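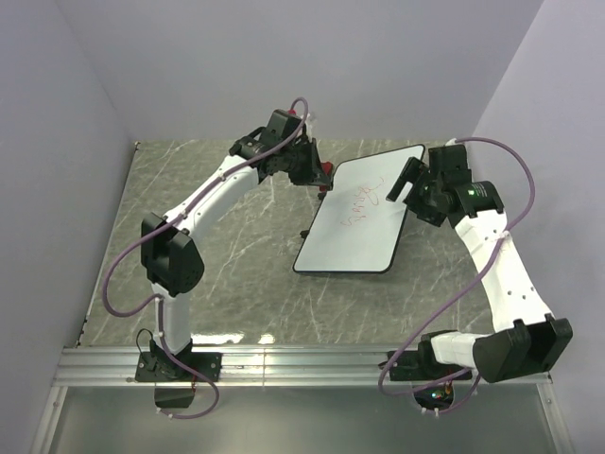 Page last changed: 12/7/19

Progress report to the Lammers Fund, second period
Dance access program, Flumisero School of Dance
Prepared by Kevser Taşdemir, program manager

1. Enrollment
The grant covers 45 funded places in ballet, tap and beginning modern. At the close of this period all 45 are filled. Seven students left during the period, four of them because of a change in family address, and their places were offered in order from the waiting list. Placement in level is decided by the teacher after two trial classes. The age bands in the original application are used only for the first trial.

2. Attendance
Teachers took attendance on paper until the fall break and in the office system after it. The two sets of records have been merged. Of the classes planned for the period, 193 were held. Those lost to the boiler failure in Studio B were made up on weekends, except for two tap classes, which will be added to the January schedule.

Attendance among funded students is lowest in the early ballet class. Thắng Phùng, who teaches it, reports that late arrival is more common than absence. A student who misses the barre warm-up is asked to sit and watch, and was until now marked absent. From January late arrival will have its own code, so figures for the next period will not compare directly with these.

3. Shoes and dress
The clothing line paid for leotards, tights and ballet slippers for every funded student. Tap shoes are lent from the school's stock and returned in June. Stock in the three smallest sizes is short. We ask to move $1,000 from the costume line to the shoe line, with no change to the total.
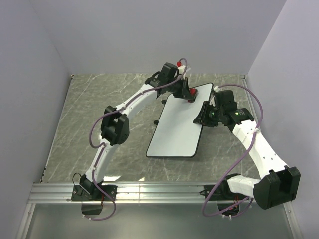 Slippers were fitted in person this time. Last year's mail orders led to many exchanges, mainly in the half sizes, and the supplier charged return postage on each one.

4. Floors and rooms
Studio A has had its sprung floor checked and two panels refastened. The vinyl surface in Studio B is lifting at one seam – it has been taped, and tap has been moved to Studio A until the seam is welded. The quote from Pludine includes the weld and a full cleaning. Work is planned for the winter closing.

5. Staff
Cinzia D'Amico has taken over beginning modern from Kvido Sýkora, who remains as accompanist for the ballet levels. Both have completed the first aid course required under the grant terms. Certificates are on file in the office.

6. Next period
Tap make-up classes, January.
Seam repair, Studio B, before classes resume.
Level review for all funded students, weeks three and four.
Open class for families at Flernania Hall, date to be set with the hall manager. The piano there needs tuning – cost to be met by the school.

Receipts for sections 3 and 4 have been sent separately to Fermín Quezada at the Fund. The revised budget sheet will follow once the shoe line request has been answered.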